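Introduction to Accommodation Services
Unit 4 handout: The guest room listing

Lecturer: Munther Abou Jaoude
Tutorials: Fouad Yammine

4.1 Purpose of this unit

This handout accompanies the fourth lecture and replaces the notes issued last April. Students are expected to read sections 4.1 to 4.5 before the tutorial and to bring a draft listing with them.

A listing is the written description of a property that a traveller reads before booking. It may appear on the property's own website, on a booking site, in a regional visitor guide or in all of them. In small properties it is often written once, by the owner, and then copied from place to place for years. Much of the work in this unit concerns what happens to such a text as rooms are refurnished, services are dropped and prices change.

For assessment purposes a listing is treated as a statement of what the guest will receive. It should be accurate on the day it is published and it should be checked again whenever the property changes.

4.2 The parts of a listing

Most listings for guest houses, motels and small hotels contain the same parts, although the order differs.

Location. State where the property is and what it is near. Distances should be given in minutes on foot or by car, and the starting point should be named. "Close to the beach" is not acceptable in submitted work. "A two-minute walk from the north end of the beach" is acceptable if the writer has walked it.

Rooms. State the room types, the bed sizes and whether the bathroom is private or shared. Where only certain rooms have a balcony, a view or air conditioning, the listing must say which.

Meals. State whether breakfast is included, the hours at which it is served and the form it takes. Guests read the words "continental", "cooked" and "buffet" as promises.

Services. Parking, laundry, luggage storage, airport transfers and bicycle hire belong in this part. A charge, where there is one, should be stated beside the service.

House terms. Arrival and departure times, payment, cancellation, children, pets and smoking.

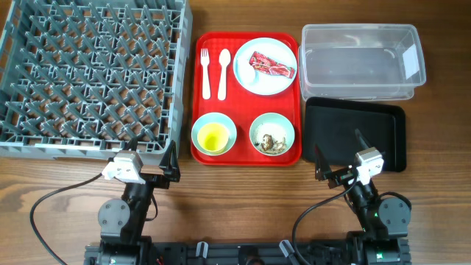
The meals entry deserves particular care in smaller properties, where breakfast arrangements tend to follow the season. A guest house that serves a cooked breakfast in summer and leaves cereal and bread in the room during winter should publish both arrangements with the months in which each applies. Students should also note that "kitchen access" has no settled meaning. It may refer to a full shared kitchen, to a kettle and a microwave oven in a hallway, or to use of the owner's kitchen at set hours. The listing should describe what is provided.

4.3 Worked case: Teuber Guest House

Teuber Guest House has 15 rooms on two floors, a shared lounge and a breakfast room. The owners supplied the following text for class use.

"Teuber Guest House offers charming, comfortable rooms in the heart of town. All rooms have modern facilities. Enjoy a delicious breakfast on the terrace. Airport shuttle available. Many attractions nearby."

The text is pleasant to read and gives the traveller very little. The points raised in last year's tutorials were as follows.

"In the heart of town" does not name the town or any landmark. A traveller arriving by train cannot tell whether to walk or to book a taxi.

"Modern facilities" could refer to the shower, the television, the heating or the internet connection. The reader will assume the one that matters most to them, and a complaint follows when the assumption is wrong.

The terrace seats a small part of the house. On a full morning most guests eat indoors, and several written complaints mentioned this.

The shuttle is run by an outside operator, must be booked the day before and does not meet late flights. None of this appears in the text.

A revised version was prepared by Mr Yammine with the owners' agreement.

"Teuber Guest House is a six-minute walk from the railway station, on the same street as the town library. Our 15 rooms each have a private bathroom with a shower, a desk, electric heating and free wireless internet. A cooked breakfast is served in the breakfast room from 7:00 to 9:30 a.m. and is included in the rate. A few terrace tables are open in fine weather and cannot be reserved. An airport shuttle can be booked at reception by noon on the day before travel, for a fee. It does not run after 9:00 p.m."

The revision is longer, and the owners were at first concerned that it sounded less inviting. Students should be ready to discuss in the tutorial whether they agree, and what could be added without loss of accuracy. 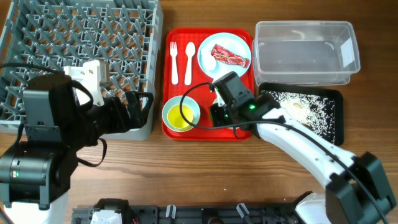
May a listing mention a service that is offered for only part of the year?
A seasonal service may be mentioned if the months of operation are printed in the same sentence. Placing the dates in a separate section of house terms is not sufficient for this unit.

4.4 Length, language and layout

Booking sites set their own limits. For coursework, the limit is 3000 characters including spaces, and work over the limit will be returned unmarked. Most good submissions are well short of it.

Write in the present tense and address the guest directly or not at all. A listing that begins with "you will love" and continues with "guests are requested to" reads as though two people wrote it, and often two people did.

Adjectives of praise should be used sparingly. Words such as "stunning", "cosy" and "luxurious" are matters of opinion, and "cosy" in particular is widely understood to mean small. If a room is small, give its floor area.

Room names cause more trouble than is generally expected. The Arnard, a lakeside hotel discussed in the lecture, used the names Classic, Superior and Premier for rooms that differed only in the floor on which they stood. Guests who had paid for a Premier room asked, reasonably, what was superior about it. The hotel now lists a single room type with a choice of lower or upper floor – and the upper floor costs more on account of the view.

Accessibility must be described in plain terms. State the number of steps at the entrance, the width of the bathroom door and whether there is a lift. The phrase "suitable for most guests" will lose marks.
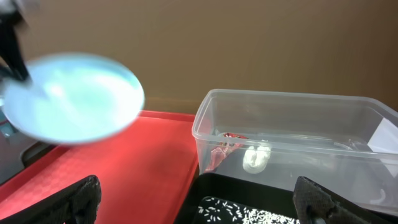

Figure 4.1. Tableware, tray and clear storage container.

4.5 Keeping the listing current

A listing should have one master copy, held by one named person. Every other version is taken from it. When a change is made to the property, the master copy is amended first and the outside versions are then updated from a written list of the places where the text appears.

The lecture used the records of Trusside, a motel group, as an illustration. A review of its published pages found 317 separate entries, many written by managers who had since left. Several offered guests a swimming pool at a property where the pool had been filled in. The group now reviews each listing twice a year, at the start of the summer and winter seasons, and the reviewer signs the master copy.

Independent owners seldom need a system of that size. A dated sheet kept at the front desk, with the listing printed on one side and the list of sites on the other, is adequate for most houses.

4.6 Tutorial task

Read the listing for Plulier Lodge in the unit reader. Working in pairs, mark each statement that a guest could check on arrival, and each statement that a guest could not. Rewrite the listing within the character limit using only the facts in the accompanying property sheet. Where the sheet is silent, leave the matter out and record it as a question for the owner.

Submit the rewritten listing and the list of questions together. Late work should be discussed with Mr Yammine before the tutorial, and requests for extra time must be made in writing.

Reading for Unit 5: reader, chapter on rates and cancellation terms.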